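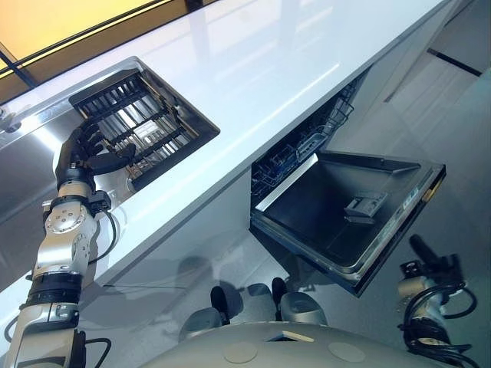
Workshop & Repairs

Home | Boats | Workshop | Trips | Swap Shelf | Contact

How to Refinish a Tired Pair of Oars and Sew On New Leathers

By Jovita Escobedo | 2021-01-07

47 shares | 19 comments

I had three emails over the holidays asking about oars, and all three came down to the same two questions. How do I get this gray, flaky varnish off, and how do I stop the oars from clunking and chewing themselves up in the locks? I did my own pair in December (they go with Mundura, my little lapstrake rowboat), so it's all fresh in my mind and I still have varnish on my good jeans.

None of this is hard. Most of it is sanding and waiting. The sewing part looks fancy when it's done, and people will ask you who did it, which is very nice!

What I used

Sandpaper in 60, 120 and 220 grit
A cabinet scraper, sharp
Spar varnish and the thinner that goes with it
A decent 2 inch brush
Vegetable-tanned leather, a bit under an eighth of an inch thick
Waxed thread, the heavy kind
Two blunt harness needles
An awl
A ruler, a pencil, masking tape
A dust mask (please)

I bought my leather from Villaseñor, the chandlery up the hill from the landing at Staltavdale, out of the offcut bin. An offcut is all you need. If you don't have a place like that near you, try a saddle shop or anybody who repairs boots.

First, look them over

Before you sand anything, sight down each oar from the handle like you're checking a pool cue. A slight bow is fine and you'll never notice it on the water. A big twist is a different story, and I'd go find other oars before I put a week into those.

Then check the blade tips. That's where water gets in, and you'll often find a split running up from the end. Flex the blade gently with your hands and watch whether the split opens. If it does, work some epoxy down in there with a piece of dental floss, sawing it back and forth, and clamp it between two scraps with wax paper so you don't glue your oar to your clamp. Leave it overnight. Longer if your garage is as cold as mine.

Last thing, press your thumbnail into the wood where the old leathers sat. Old leathers that were tacked on leave little holes, and the holes let water in, and sometimes the wood there has gone soft. Mine had a ring of black tack holes all the way around on both oars. The wood was still hard, so I filled the holes with slivers of spruce dipped in glue and trimmed them flush. If your thumbnail sinks in, stop and get somebody to look at it in person, because an oar that snaps there will drop you on your back in the bottom of the boat.

Getting the old varnish off

Scrape first. I know everybody reaches for the sander, but a sharp scraper takes old varnish off in long crispy curls and it's so satisfying. Pull it toward you with the grain and keep it moving. On the round part of the shaft (the loom, if you want to be proper about it) use light strokes and keep turning the oar so you don't make flats.

If the varnish is stubborn, 60 grit by hand will shift it. I stay away from power sanders on oars altogether. The blades are thin, the edges are thinner, and it takes one second of daydreaming to round over something the maker spent an afternoon on.

Once you're down to wood, go over the whole thing with 120 and then 220, always along the grain. Wipe it down with a rag damp with thinner and let it dry. The wipe will show you every scratch you missed, and you'll be annoyed, and you'll go back and sand some more. I did.

Lay any rag with thinner or varnish on it out flat, outdoors, until it's dry and stiff. Don't ball it up and drop it in the trash can.

About the gray: weathered wood is only gray on the surface and most of it comes off with the sanding. For the dark stains that stay, you can use an oxalic acid wood bleach. Follow the label, wear gloves and eye protection, rinse it well. I left a couple of dark spots on mine. They're old oars.

Varnish, but keep it off the handles

Leave the handles bare. Varnished handles give you blisters! Run a ring of masking tape where the grip starts and keep the varnish on the other side of it. When the whole job is finished I rub a tiny bit of linseed oil into the grips, and that's all they ever get.

For hanging the oars up, I put a small screw eye in the end of each handle and hung them from a rafter, blade down. Rutilio Montes, who has forgotten more about rowboats than I'll ever know, lays his across a pair of sawhorses with nails sticking up and does one side at a time. His come out better than mine. I don't have the patience.

The first coat should be thinned by half so it soaks in. The second I thin a little, and after that it's straight from the can, or near enough. Pour what you need into a cup and keep the lid on the can. Brush it on across the wood, then tip it off lengthwise with just the ends of the bristles. Thin coats. If you see a sag, catch it while it's wet, and if you don't see it until morning, leave it until it's properly hard before you sand it out.

I let each coat dry a full day and scuff with 220 in between. Five coats is enough to go rowing with. I did six on the blades and gave the tips an extra dab every time I went past, since end grain drinks it up.

Several of you asked about Reludard, the wipe-on finish. I've used it on an oar rack and a tiller and I like it fine, and it's much more forgiving than brushing. I haven't tried it on oars. If you have, put it in the comments, I'm curious.

Where do the leathers go?

You want the leather centered on the spot where the oar rides in the lock. To find it, measure straight across the boat from one oarlock to the other. Take half of that and add 2 inches. That's how far the lock should be from the end of the handle.

Mundura is 47 inches between the locks, so half is 23 1/2, plus the 2 makes 25 1/2. I put my pencil mark there. With that much inboard my hands overlap a little in the middle of the stroke, and I like that. If overlapping hands drive you crazy, skip the extra inches and make the mark at half, or a hair less.

If you can get the boat out, go try it before you sew. Wrap a rag around the oar at your mark, tape it on and row up and down for a few minutes. Jotting the number down on the inside of a locker is a good idea too. I didn't, and I've had to work it out twice.

Cutting the leather

My sleeves are nine and a half inches long. Some people go longer, and on bigger oars they should.

For the width, wrap a strip of paper around the loom and mark where it meets. Do this at both ends of the sleeve, as most looms taper and the piece won't be a true rectangle. Now cut the leather an eighth of an inch narrower than the paper. Yes, narrower! It'll be wet when you sew it, and wet leather stretches, and you want to be hauling the edges together. My first try was cut to the exact size and it spun around on the oar like a loose sock.

Mark a line a quarter inch in from each long edge, and punch your holes along it every half inch, starting a quarter inch from the end. On my sleeves that makes 19 holes down each side. The one thing you really need is for both sides to have the same number, so lay them edge to edge and check before you get the needle out. Closer spacing looks neater and takes longer.

Sewing them on

Varnish goes all the way under the leather, and it should be good and hard by now. I gave mine a week.

1. Soak the leather in warm water until it's floppy. Ten minutes or so does it. Blot it with a towel.

2. Cut a piece of thread six or seven times the length of the sleeve and put a needle on each end.

3. Wrap the leather around the oar, smooth side out, centered on your mark. Turn the oar so the blade stands on edge the way it would in the water, and put the seam on top, where it won't grind against the lock when you pull.

4. Bring both needles up through the first pair of holes from underneath, one on each side, and even up the thread.

5. Cross over. The left needle goes down into the gap between the edges and comes up through the next hole on the right. The right needle does the same on the left. It's the stitch you see on a baseball.

6. Pull tight after every single stitch. Pull outward, low and level with the leather, so the thread doesn't cut through it. I wear an old pair of gardening gloves for this, the thread will slice your fingers otherwise.

7. At the end, go back over the last two stitches, tie a square knot, and poke the tails under the leather with the awl.

Rub the seam down with the back of a spoon while it's still wet. The two edges will squash together and the whole thing will look much more professional than it did a minute ago. Then leave it to dry slowly, indoors, away from any heater. It'll shrink down and grip.

The button

The button is the raised collar at the handle end of the leather that keeps the oar from sliding out through the lock. Mine is a strip of the same leather, half an inch wide, wrapped twice around on top of the sleeve. I shave the starting end down thin so there's no bump, put contact cement on everything, wind it tight, and stitch down the tail end through the layer below. Don't use tacks. I've already told you about my tack holes.

Greasing them

Dry leather squeaks and wears out fast. Before the first row, work in some tallow or a plain leather grease with no solvent in it. I do mine again whenever they start talking to me. Keep a rag handy, it gets on everything, including the dog.

If you get stuck on the stitching, leave a comment with where you are in the steps and I'll try to help. Next up I'm doing the oarlock sockets, which are held on with the wrong screws and have been since I bought the boat.

Older: Patching a Canvas Boat Cover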